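Clodier 242 Tall Larder Unit

Home > Kitchen Storage > Tall Units > Clodier 242

Overview

The Clodier 242 is a tall larder unit for kitchens that are short of wall space. It stands at the end of a run of base units or next to a tall appliance, and it takes dry goods, tins, bottles and the larger pans that never fit anywhere else. It is 60 cm wide and 242 cm high, so it finishes close to the ceiling in most modern houses and leaves little room on top for dust to gather.

The unit was designed by Waldemar Duda for Valalbridge and replaces our earlier narrow larder. The old model had fixed shelves, and customers wrote to us often about cereal boxes that would not stand upright. All the shelves in the 242 can be moved except the middle one, which holds the sides square.

What is in the box

The unit comes flat-packed in two cartons. The first holds the sides, the top, the base and the fixed shelf. The second holds the doors, the adjustable shelves, the back panel and the fittings. Check both cartons before you start. If a panel is damaged, do not fit it. Send us the part number printed on the label at the end of the carton and we will send a replacement panel by carrier.

Handles are sold separately. The doors are not drilled, so you can fit a bar handle, a knob or a push latch.

Finishes

The carcass is oak veneer inside and out. Doors come in natural oak, smoked oak or unfinished oak for painting. The natural and smoked finishes are oiled at the workshop and need nothing more before use. Unfinished doors should be sealed on both faces and all edges within a few days of unpacking. A door sealed on one side only will bow.

Oak varies from tree to tree. If you are adding to a kitchen bought from us in an earlier year, ask for a sample first, as older doors will have darkened.

Standing the unit beside a fridge

Many people put a larder unit next to the fridge so that all the food is in one place. This works well, but you need to plan the gap before you fix anything to the wall. A fridge door is thicker than a cupboard door and swings out past the side of the appliance as it opens. Doors with a dispenser on the front are thicker again. 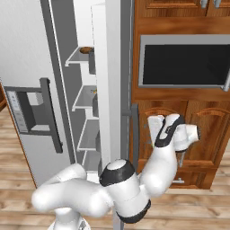
Double-door fridge with water and ice dispenser, and a tall wooden unit to the right.

Measure with the fridge doors open as well as closed. The maker's instructions will give a figure for side clearance, and you should follow that figure even if the doors seem to clear without it. Salad drawers often need the door opened past a right angle before they will slide out, and this is easy to miss in the shop.

If the larder door and the fridge door meet in the middle, hang the larder door from the far side. The hinge plates can be fitted left or right and the pilot holes are there on both sides.

A filler strip in matching oak is available in the Kirow trim range. It is cut to length on site and screwed through from inside the larder. Leave the ventilation path behind and above the fridge clear.

Assembly

Two people are needed to stand the unit up. Build it on its back on a clean blanket. Fit the back panel before lifting, and check that the two diagonals match. Because of its height the unit cannot be tilted upright in a room with a low ceiling, so in that case fix the sides and base standing and add the top last.

The wall bracket must be used. Fix it into solid masonry or into a stud with a screw suited to your wall. The screws supplied are for timber only. A full larder is heavy, and most of the weight swings forward when the doors are open.

The feet adjust from inside through holes in the base, using a flat screwdriver. Level the unit from front to back first, then from side to side, and hang the doors afterwards.

Shelves and extras

Six adjustable shelves are included. Extra shelves can be ordered singly. The wire basket set from Rattanakul fits the 242 without any changes and runs on the same pegs. It suits onions and potatoes, which keep better with some air around them. The baskets do not fit our narrow larder.

Care

Wipe with a damp cloth and dry straight away. Do not use cream cleaners or anything with bleach in it. Oil the doors once a year, more often near a cooker or kettle. Put oily cloths outside to dry flat before throwing them away, as they can catch fire if left in a heap.

Small dents in solid edges can often be lifted with a damp cloth and a warm iron. Do not try this on the veneered faces.

Dimensions

Height: 242 cm
Width: 60 cm
Adjustable shelves: 6
Cartons: 2
Door finishes: natural oak, smoked oak, unfinished oak

Delivery and returns

Delivery is to the ground floor. Our drivers will carry the cartons upstairs if this is arranged when you order and the stairs are clear. Smoked oak is made to order and dispatched from the Valalbridge workshop, which closes for part of August. Unopened cartons can be returned. We cannot take back doors that have been drilled, painted or oiled.

For spare parts, samples and questions about fitting, write to Panya Kongkaew at the parts desk and include your order number.

Page updated July 2023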